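Wanted: a part-time helper for a furniture workshop in Povdale

Hi! I'm Solène Cordier, and I run Skellell, a small workshop on the Endaldale side of Povdale where we repair, re-cover and sell secondhand furniture. It's me, my business partner Quentin Marchal, and a very old van called Marty. We've got more chairs than we can handle and I'd love some company at the bench, so we're looking for one more person to start in February.

The job is 8 hours a week to begin with, split over two mornings. You'd be doing a bit of everything: stripping old varnish, gluing joints, taking staples out of seats (so many staples, bring a podcast), cutting fabric, and now and then riding along with Quentin on a pickup. I do the upholstery and most of the fabric work, he does anything with a saw in it. You can lean toward whichever side you like better once you've tried both.

You don't need any training. I didn't have any when I started, I just had a couch I hated and a library book. I'd much prefer someone patient who asks questions over someone who's fast. You do need to be 18 or older, able to lift your end of a dresser, and okay with dust. We're up 7 steps from the street and there's no ramp or elevator, I'm sorry to say, and the workshop gets chilly in the winter, so wear layers.

What do we work on? Mostly dining chairs and dressers, plus low cabinets and sideboards, which I have a real weakness for. I like a door with some texture on it, and a plain slim handle that doesn't fight with it.

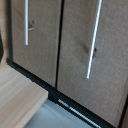 Tan woven-look doors with white bar handles, very much my taste.

Quentin would rather have everything in oiled oak, and we argue about it over lunch. You'll be asked to take sides!

Pay is hourly and we'll go over the rate when we talk, before you commit to anything. We pay every other week. You also get first pick of the offcuts and remnants, and you can use the tools for your own projects after we close, as long as one of us is in the building. My last helper redid her whole kitchen set that way and then moved to the coast with it.

About us, quickly: we opened with 2000 dollars and a borrowed sewing machine, and this year we passed 605 pieces repaired (Quentin keeps the ledger, I just believe him). We're not fancy. We wear masks inside, keep the big door open when we can, and each work at our own bench.

To apply, send me a note through the contact page by 21 November 2020. No résumé needed. Tell me which mornings you're free, whether you drive, and something you've fixed or tried to fix, even if it went badly. A photo of it would be great. I'll write back to everyone, though it may take me a week if we're in the middle of a big order. After that you'd come by for a paid trial morning, and we'll have coffee and a wobbly chair waiting for you.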